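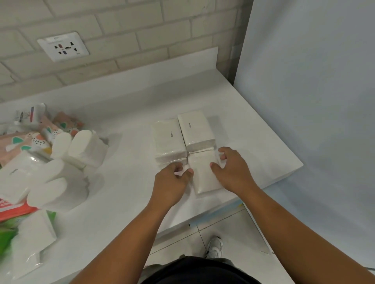
February 26, 2021

Paper goods day on the white counter, and I'm glad I finally gave it a proper morning. The tissues and wipes have been drifting between the Dalus cupboard and the shelf by the Trerard sink for weeks now, and every time somebody wanted a pack of wipes they had to dig for it (me included, and I'm the one who keeps putting them in the wrong place!).

I began with the facial tissues, the clear-wrapped ones. They behave best lying flat and snug against each other — stand them on edge and they slump over by lunchtime, and then the film creases and catches on whatever you slide in next to it. So flat it is, long sides touching, and I'll build upward from there. The cupboard shelf is 45 cm deep, which should take them nicely with room for a hand at the back.

Wipes are the fiddly part. The baby wipes are big enough to look after themselves, so they can go at the front. The Sanicare ones and the little packets are what get lost, and for those I want to use zip bags, one kind to a bag as far as possible, with the air pressed out before closing. I tried the same thing in the Pamum drawers last winter with the bags overfilled, and two of the zips split on me, so please go easy. Leave a finger's width below the zip and they'll last.

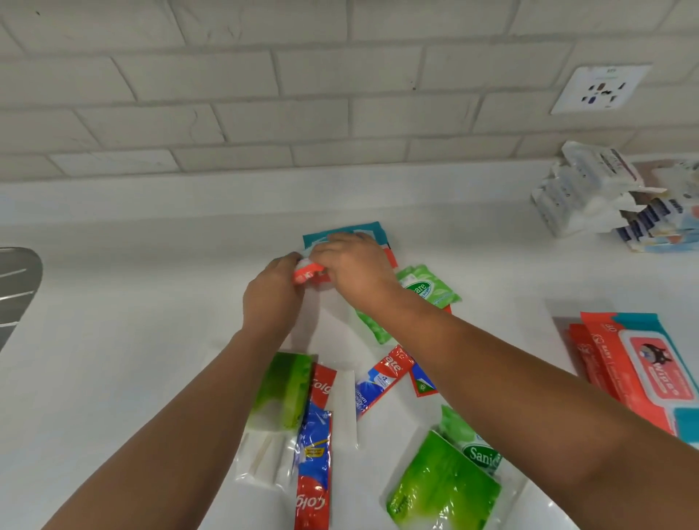 Aurelia Pascu thinks I should stop sorting by kind altogether and make up mixed bags, a bit of everything in each, so that anyone heading out to the Šimek building can grab one and go without opening six different things. She'd keep the big packs at home as refills and only bag the small stuff. I do like it, and I've told her so, though I worry about who tops the bags up afterward.

We settled on trying two mixed bags by the door and leaving the rest sorted my way. Labels still to do — masking tape and the fat marker, on the front this time and not on the lid. Also need to wipe down the cupboard shelf before anything goes back in.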